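The Long Life of a Good Knit

There's a lot to be said for clothes that get softer as they get older, and for learning to look after them along the way.
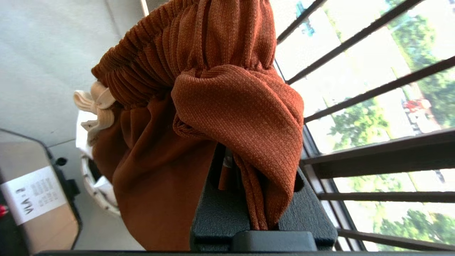 Start with the waistband

My grandmother kept a cookie tin of elastic on the shelf above her sewing machine, and for years I thought every family had one. She would open up a tired waistband on a rainy afternoon, pull out the old elastic and thread in the new with a safety pin, talking the whole time about something else entirely (usually the neighbors). It took her less time than it takes me to find my car keys.

I thought of that tin last August, when I spent 2 days in Orkel, a mill town that once knitted fabric for half the county. The big Lotell mill closed long ago, but the Espinoza repair shop is still going strong on the corner, and people drive 13 miles and more to bring in the comfortable things they can't bear to give up. More than 1,000 pieces came across the counter last year, and waistbands are the most common job by far!

What the menders will tell you

Heat is hard on elastic, so they like a cool wash and a low dryer, or better still a line in the shade. Turn knits inside out. Tie a drawstring in a loose bow before it goes in the wash and you won't spend your evening fishing for the lost end. They also sell a plain wool soap called Brikari, which smells faintly of oranges and which I have now used on nearly everything I own.

A new waistband there costs less than lunch, and you can wait for it if the shop is quiet. I waited, with coffee, and listened to two women at the counter argue very pleasantly over whether gray thread would show on blue. They settled on the blue.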